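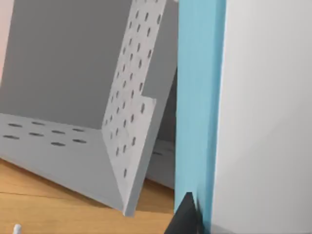 Should a small shop write its own rules for robot work, or wait for the official standards to cover it? Write your own, keep them short, and plan on throwing half of them out within a year.

I know, I know. Rules are the last thing anyone wants to read about. But I've spent a good part of my working life around robot arms that pick things up and put them down, and the arguments I remember best were never over which arm to buy. They were over who was allowed to change the speed, and whether "tested" meant tested or meant that somebody watched it go once and then went to lunch.

Let's start with that word, because it drives me nuts. At Mirketti, where I worked before this, we had a job handling perforated sheet-metal brackets, and the whole thing was built in simulation first. Good idea! I'm all for it. You can crash a simulated gripper into a simulated bracket all afternoon and you don't need a bandage or a purchase order. The trouble came when the simulated runs and the real ones went into the same log, under the same heading, with the same little checkmark. Six months on, you couldn't tell which was which. We had 31 passing runs on paper, and it took two of us most of a morning to work out that only 6 of them had involved any metal at all.

So my first rule, and the one I'd fight for: every result says where it came from. Simulated or physical, in the name of the run, right up front where a tired person will see it. I don't want it in a drop-down three screens deep. I'd take this one rule over a whole binder of the others.

My second is about the part. People write pages on the robot and one line on the thing it's holding, which I find kind of backwards. Folded sheet metal with slots punched through it is a fussy thing to grab. Where do the fingers go? Can they land across a row of slots? What about the edge, or the corner where two panels meet? If the answer lives in one engineer's head, you don't have a practice, you have an engineer. Draw the part, shade in where the gripper may touch it, and put the drawing where the operator stands. Ours was a photocopy with yellow highlighter on it and it beat anything in the official folder.

The third one always gets me some grumbling: approach slow, and say how slow. "Use caution near the workpiece" isn't a rule, it's a mood. Pick a distance, pick a speed, write both down. If your people think the number is silly, great, they can argue with it and you can change it. You can't argue with "caution." We had a version at Clamora (different job, same headaches) that ran to 22 pages, and the word "appropriate" was in there so often that I started reading it out loud in a funny voice. There wasn't a single speed in the document.

Now, somebody is going to tell me that this is what the real standards are for. Sure, and please follow them! I'm not saying a highlighter drawing replaces a proper risk assessment, or that you get to skip the guarding because you wrote a nice one-pager. The safety stuff isn't up for a vote in your break room. But the published standards are written for everybody, so they can't know about your bracket, your table or your habit of leaving pegs lying around near the fixture. That last bit is on you.

I've also heard the opposite complaint, that house rules slow good people down. Maybe some do. When we brought in the Skimine cell we started with 18 rules and I'll admit a bunch of them were there to make us feel grown up. One said that all fixture changes had to be signed for in blue ink. Why blue? I wrote it, and I couldn't tell you. It went in April, along with a lot of its friends, and I didn't hear any crying.

What I'd like to see, and haven't seen much of, is shops swapping these things. Baptista put its gripping checklist up on the wall by the visitor entrance, where anybody could copy it down, and I thought that was terrific. I stole two items on the spot. One of them was to list the conditions a simulated trial left out (lighting, wear on the finger pads, a part that's slightly bent) right beside the result. It adds a minute to the paperwork and it makes people a lot more careful about what they claim in a meeting.

If you've got a list like that, send it over. I'm rewriting ours right now and I'm stuck on what to do about bent parts.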